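## 4. Setting up the Hirora perception stack for thin and see-through stock

Before you start, finish section 3. If the arm calibration there failed and you skipped ahead anyway, go back. The software will let you carry on, and it will be wrong with great confidence.

The Hirora stack has two halves. Erkeo does the looking: segmentation, depth repair and item pose. Ojala does the deciding: grasp ranking and motion planning. They talk over one local port and otherwise ignore each other.

### 4.1 Load the stationery profile

1. Stop any running planner with `ojala stop`. Wait for the prompt to come back.
2. Open `pidholm.yaml` and set `profile: stationery`.
3. Set `depth_repair: on`. The default is off, for reasons that made sense to someone.
4. Set `camera_rate: 60`.
5. Save, then run `erkeo check`. You want three green lines.

**Note:** The indent in `pidholm.yaml` is two spaces. A tab will not raise an error. It will quietly load the grocery profile, which believes everything is a can until shown otherwise.

### 4.2 Teach it the shelf plane

Clear plastic is the hard case. A ruler lying flat gives the depth sensor almost nothing to work with, so Erkeo first fits the shelf surface and then hunts for edges and printed marks in the color image. If the plane is off, every grasp after it is off by the same amount.

1. Run `erkeo plane --learn`.
2. Keep hands and arms out of view until the progress bar fills.
3. Read the residual. Anything under 3 mm is fine.
4. If it's higher, wipe the shelf and run the step again before you touch any settings.
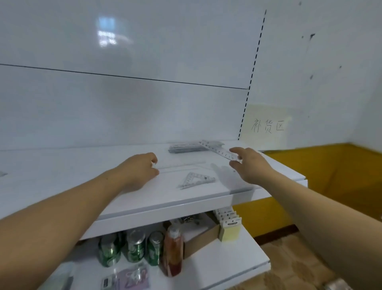
5. Run `erkeo plane --lock` to store the result. Without the lock, the plane is fitted again on every restart, and you will get to enjoy this section daily.

**Caution:** Glossy panels behind a shelf can throw back a window or a lamp, and Erkeo may report the reflection as a tall, bright, very graspable object. Draw a mask over the panel with `erkeo mask` before you let Ojala plan anything.

### 4.3 Tune the item classes

The stationery profile ships with 122 classes. Most will behave. Three settings need your attention:

- `overlap_split` controls how hard Erkeo tries to separate stacked packets. Start at 0.4. Higher values find more items, including ones you don't own.
- `shadow_reject` stops a soft shadow from being outlined as an object. Leave it on.
- `marks_as_texture` treats printed numerals and tick marks as part of the item. Turn it on for rulers and set squares, off for anything with a barcode.

Restart Erkeo after each change. It accepts new values while running – it just doesn't use them.

### 4.4 Test with a dry run

1. Run `ojala plan --dry`. The arms stay parked and the planned paths appear in the viewer.
2. Check that each path ends on an item and that no path goes through the shelf.
3. Look at the confidence column. Items below 79 are skipped and written to `skipped.log`.
4. If a flat item keeps getting skipped, try `grasp_mode: edge`. The default mode pinches from above and needs something to pinch.

**Caution:** Don't lower the threshold to make the log shorter. The log is the cheap way to learn that a set square was misread. The arm is the other way.

### 4.5 Go live

1. Clear everyone from the marked area.
2. Run `ojala plan --live --speed slow`.
3. Keep one hand near the stop button for the first full cycle.
4. When the cycle ends, save the session with `ojala save`.

**Note:** Saved sessions from before 2020-01-27 use the old mask format. They open without complaint and contain no masks. Redraw them, then repeat 4.4.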